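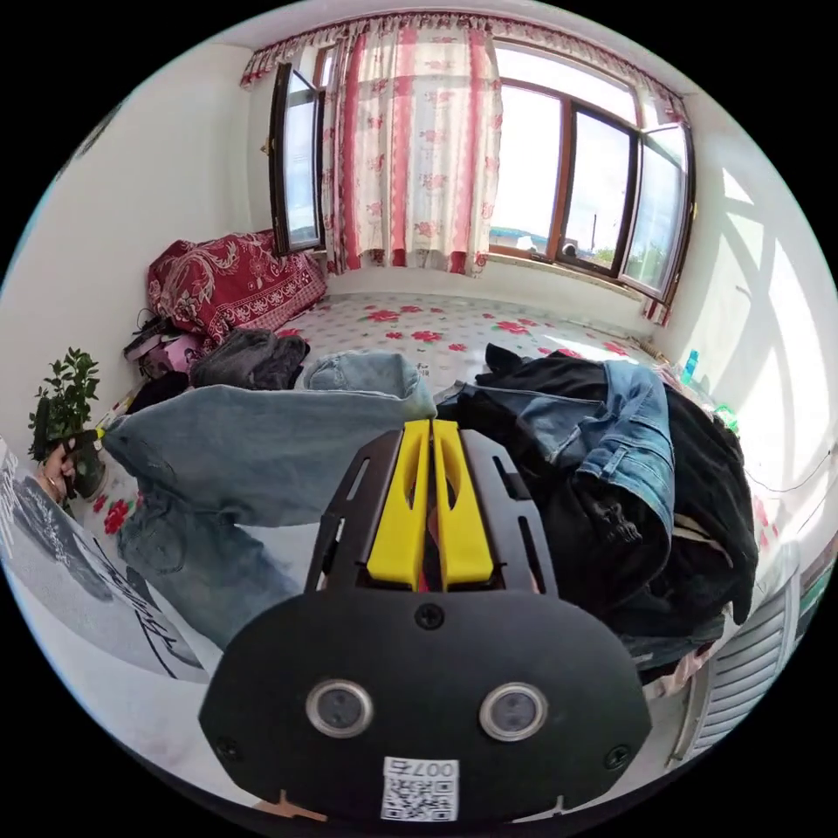

Page last changed: 28 July 2022

Home Handling Project - Frequently Asked Questions for Students and Families

The Home Handling Project is a student project of the Brelska Technical Secondary School robotics department. Students record everyday household tasks with a hand-held gripper and use the recordings in the spring course on robot learning. The answers on this page apply to the coming school year. Where they differ from the printed handbook, this page is to be followed.

Who may take part?

Any student in the last two years of study may apply. Previous membership in the robotics club is not required. Students who have not completed the introductory programming course may join a recording team but may not register for the spring course until that requirement has been met.

What are the tasks this year?

There are two task groups. The first, Textiles, covers folding, stacking and sorting clothes on a bed or other soft surface. The second, Table, covers setting out and clearing dishes. Each team is assigned one group and may not change after the first month.

Does recording have to take place at school?

No. The purpose of the project is to gather examples from real homes, and most teams record in a bedroom or kitchen belonging to one of their members. Written permission from an adult in the household must be handed in before the first session. Teams without access to a suitable home may book the Luvumus Room on the second floor.

Should the room be tidied first?

Anything fragile or private should be put away. Otherwise the room should be left as the household normally keeps it. Plants, bedding, curtains and clothing that is not part of the task may stay where they are. Patterned sheets and covers are welcome.

Which clothes may be used?

Jeans, jackets, sweaters, T-shirts and towels are all accepted. Garments with printed names or school identification numbers are not. For Textiles teams the first assignment is always a pair of jeans - the fabric is stiff enough to hold a fold, and the seams are easy to find in the recording.
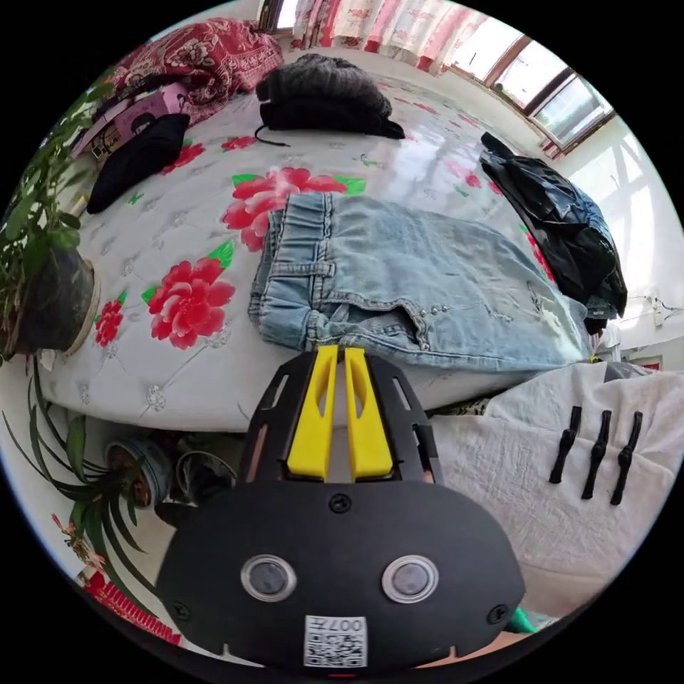
Textiles task: light blue jeans on a quilted cover, with a dark jacket and other garments also on the bed.

How many recordings must a team submit?

A complete submission contains 300 accepted recordings. Of these, at least 70 must be made in a second room or with a different bed or table. Last year's teams together submitted 1,233 recordings, and the full set is available to registered students on the department server.

Why was my recording rejected?

The most frequent grounds are a covered lens, a session that begins before the fingers are fully open, and a task that is broken off partway through. A face visible in the recording is also grounds for rejection. Hands are permitted. Rejected recordings may be replaced at any time before the deadline and do not count against the team.

May we remove or cover the label on the gripper?

No. The label identifies the unit and must remain in place and readable. Teams may not loosen the screws on the body or exchange fingers between units. A finger that has worked loose should be reported to the equipment desk.

What happens if the equipment is damaged?

Ordinary wear is covered by the department. For loss, or for damage caused by careless use, the household may be charged up to 400 dollars. Families who find this condition difficult should write to the project office before signing the loan form.

How is the work graded?

Recording is graded pass or fail. The spring course carries a letter grade, based on a written report and a demonstration held in March. Each team member submits a separate report - joint reports are returned unread.

Can students work in languages other than English?

Session notes may be kept in any language the whole team shares. Reports must be in English.

Whom should we contact?

Questions about permission forms and grading should be addressed to Kgomotso Du Plessis, project coordinator, at the project office. Questions about loans and repairs go to the equipment desk in the Usia Building, which is open during the lunch period on school days.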